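Limer Staff Handbook > Working Methods > Automation > Recording hand movements for the packing cells

Search the handbook Enter a word or phrase Go

How to record picking movements with the hand-held gripper

Last updated: 18 August 2022

This page is for packing staff at the Plodovham site who have agreed to take part in recording work for the new packing cells. It explains how to prepare a bench, how to carry out a recording and what the work means for your duties and your hours. Team leaders should read it together with the rota guidance for September.

The packing cells run on a control program called Irkodent. The program learns how to pick up a product from recordings made by people who already do the job well. Your part is to pick up and set down goods with the hand-held gripper at your normal working pace. You do not need to know anything about programming.

Before you start

Recording is voluntary. If you wish to take part, tell your team leader, who will enter your name on the recording rota. You must complete the short induction with Melur Purba, automation lead at Plodovham, before your first session. Melur keeps the grippers in the cupboard beside the training room and will sign one out to you.

A session lasts no longer than two hours, including breaks. It counts as ordinary paid time and is never added to the end of a full shift. Please do not take part if you have a hand or wrist injury, even a slight one. Staff who have been moved to light duties should speak to their team leader first.

Preparing the bench

1. Clear the recording area and wipe it with a dry cloth. Keep cloths and other soft items off the part of the surface where you will be picking.

2. Switch on the bench lamp and leave it in the same position for the whole session.

3. Open and close the gripper a few times without a product. Both fingers should move freely. If one sticks, return the gripper to the cupboard and take another.

4. Check the inner pads. Light wear at the edges is acceptable. A pad that has lifted from the finger is not, and the gripper must be handed back with a red tag.

5. Place one product on the surface. Smooth, rounded items should be placed flat.

Making a recording

Start the recording from the button on the handle and wait for the short tone. Bring the gripper towards the product with the fingers open, wider than the item itself, and keep your wrist at a comfortable angle. Slow down before you reach the product, but do not stop completely unless you would normally do so.
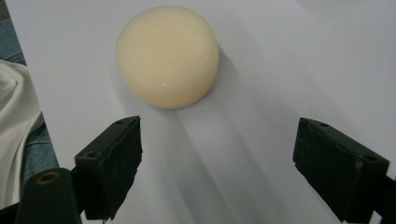
Close the fingers evenly until the product is held. Squeezing harder does not make a better recording, and rounded goods with a smooth finish are easily marked. Lift the product clear of the surface, move it to the place agreed for the session and set it down. Open the fingers fully before you draw your hand away.

If you drop the product or miss it, carry on and try again within the same recording. Missed attempts are useful to the program and are not held against anyone. Stop only if the product is damaged or has fallen to the floor.

After each group of recordings, move the product to a different part of the surface and turn it slightly. Take a break of at least seven minutes between groups. The target for the first stage is 920 recordings for the whole site. There is no personal target, and team leaders must not set one.

Finishing the session

Return the gripper to its charging stand and confirm on the bench screen that the recordings have been sent. Goods handled during recording must go into the grey returns tray. They may not be put back on the line.

What will change on the packing floor

Four packing cells are planned for Plodovham. They will take over single-item picking, the task staff most often named as tiring in the last workplace survey. Filling mixed orders, checking finish and dealing with damaged goods will stay with the packing teams.

No post will be removed during the trial. Some duties will move, and each person affected will have a meeting with their team leader before the new rota is issued. Training as a cell attendant is open to all packing grades and will take place during working hours at Bakilana.

Recordings are used only to teach the cells. They may not be used to measure the speed of an individual, in appraisals or in any disciplinary matter. You may withdraw at any time and ask for your recordings to be deleted.

Questions about duties, grading or the use of recordings should be sent to Kazimír Malý in Staff Relations. Faults with grippers or bench screens should be reported to Melur Purba on the same day.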